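How does a sell-on clause work if the player goes out on loan first?

Posted in Football > Transfers and Contracts

dokport_exile
I follow Dokport, who are a small club with gates of 2,366 on a good afternoon. Two summers ago we sold our left back to Mahawong and kept a percentage of any future sale. Now Mahawong have loaned him to Kerkix with an option to buy at the end of the season. The local paper says we are "in line for a windfall" but doesn't say when or how much.

Do we get a cut of the loan fee? And if Kerkix take up the option, is our share worked out on the whole price or only on the profit Mahawong make? Our chairman was asked at the fans' forum in June and just said it was confidential.

Radymyr Kushnir
It depends on the wording, and you won't see the wording unless somebody leaks it. There are some usual patterns though.

A sell-on clause is normally triggered by a permanent transfer. A plain loan doesn't trigger it. Whether the loan fee counts is a separate point. Some contracts say that any loan fee received by the buying club is included, and some leave it out completely. If yours was drafted by someone careful, it's probably in there, because otherwise a club could charge a large loan fee, set a low option price and pay the old club very little.
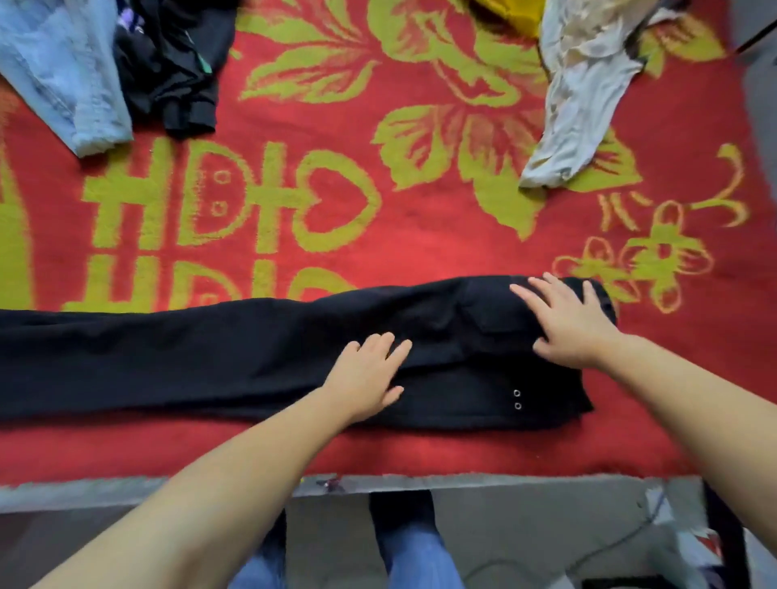 Photo: Uvunano / member upload

On the second part, there are two common versions. One gives you a percentage of the total fee. The other gives you a percentage of the amount above what the buying club paid you. The second is more common when a smaller club is selling to a bigger one, and it can make a big difference. If Mahawong paid 65 thousand and sell for less than that, a profit clause pays you nothing, while a total fee clause still pays.

Also check whether he was with you as a youngster. Training payments are separate from the sell-on and have their own rules, which change if he moves to another country.

terrace_left
My club had one of these. We got our money in 3 installments because the buying club was paying in installments too, and the last one was late. So even if the option is taken, don't expect it all in one go in the summer.

Ours was up to 4,000 a time, so it fixed the drains behind the away end and not much else.

oldnumber5
Papers always say windfall. He has to play well enough for Kerkix to want him first, and he's been on the bench most of the season.

dokport_exile
Thanks, Radymyr, that clears up most of it. He came to us at 19 from another club, so I doubt there is much in the training payments. I'll ask about total fee or profit at the next forum. They might at least answer that.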